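Flollcombe flat, bedroom bench notes
21 Aug 2018

Bedroom today, soft goods only. The wardrobe and the shelves wait until the Sedgwick boxes are unpacked.

Stripped the bed first and checked the mattress. One corner had slid off the slats again, same corner as in June. Pushed it back and put 2 strips of the rubber matting under it, left over from the kitchen drawers. If it moves again we need a proper stop screwed to the side rail. There should be a bag of small brackets in the Tistum drawer.

Bedspread went back on after that. The stitching is the easiest thing to line up by, easier than the hem, which has never been straight. Start at the headboard end, get the stitched lines parallel to it, then go down to the foot and pull. If you start at the foot you end up redoing it. I timed the whole job at 9 minutes alone. The side by the wall takes most of that because there is no room to stand and you have to lean across, which creases whatever you just smoothed.

Not happy with the shiny finish on this cover. Every wrinkle shows when light comes in from the side. The old cotton one hid more. Navex list says wash cool and do not iron, so we are stuck with smoothing by hand. Tried a damp cloth on one wrinkle near the foot and left it to dry. Will look tomorrow.

Cushions next. Rule so far has been dark ones against the headboard, light ones in front. Wrote that down in June and then did it the other way round half the time. Keeping it as dark at the back, since the green goes well with the red-brown wood and gets lost on the spare bed.

The green one is the awkward one. It has a fringe, and the fringe catches on anything with a rough edge. Lift it by the bottom edge and the fill drops away from the top, so it needs a shake or a pat once it is down.
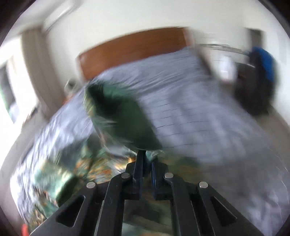 Position I settled on is centered on the headboard, standing up, with a hand's width between it and the wood. Any closer and it leans back and looks slumped. Comb the fringe out with your fingers last, after everything else is in place, or you do it twice.

Went over the cover once more after the cushions, mainly the middle, where I had been leaning.

To do:
- find a cushion inner one size up, the present one is too soft for standing upright
- 12 more felt pads for the bed legs and the chair
- lint roller, the one in the hall is finished
- ask at Sedgwick whether the cotton cover can come back
- check mattress corner again before moving anything heavy onto the bed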